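Shared Study Tables and Floor Space in the Ashby Building
Final report, Interior Planning Studio, Prundmont College 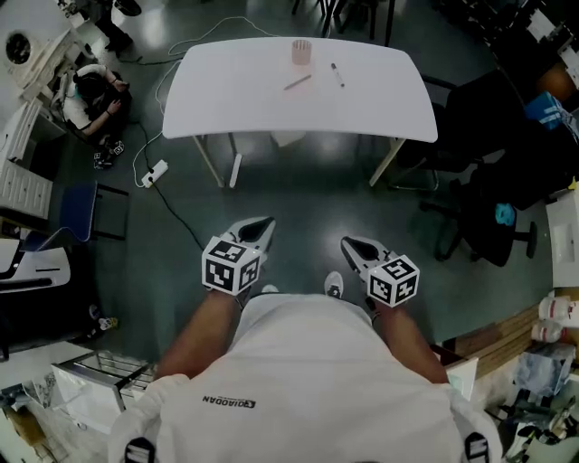
Figure 1. White table with rounded corners and light wooden legs, on a dark green-gray floor.

1. Purpose
The Ashby Building provides common study space for students of all departments. The present report examines whether the ground floor reading area can seat more students without reducing the width of the walkways. The study was limited to furniture layout. Lighting, heating and noise were not considered.

2. Background
The reading area measures 3,790 square feet, including the entrance lobby. It was last refurnished under the Clavard plan, which placed long tables in parallel rows. Students who responded to our survey in May reported that the middle seats of these rows were difficult to reach and were often used for bags and coats. The college has since asked that any new layout rely on smaller tables that can be moved by two people.

3. Method
The group drew the floor plan at a fixed scale and tested 4 layouts using paper cutouts. Each layout was required to keep both exits clear and to leave a direct path from the lobby to the stairs. Table sizes were taken from the Rostetti furniture list held by the facilities office. Observations of seat use were made during the midday period and again in the early evening.

4. Findings
Layouts with square tables set at an angle used the corners poorly. Layouts with small tables placed along the windows gave the best access to individual seats, and 40 students could be seated with no chair backing onto a walkway. Tables with rounded corners allowed a slightly easier turn at the end of each row. Leg position also affected seating, as a leg near the middle of a side limits where a chair can be placed.

5. Recommendations
The group recommends Layout 2, with small tables along the windows and the existing long tables kept only on the north wall. A trial period of one term is advised before any furniture is purchased. Power outlets on the south side should be surveyed separately.

Submitted 15 March 2019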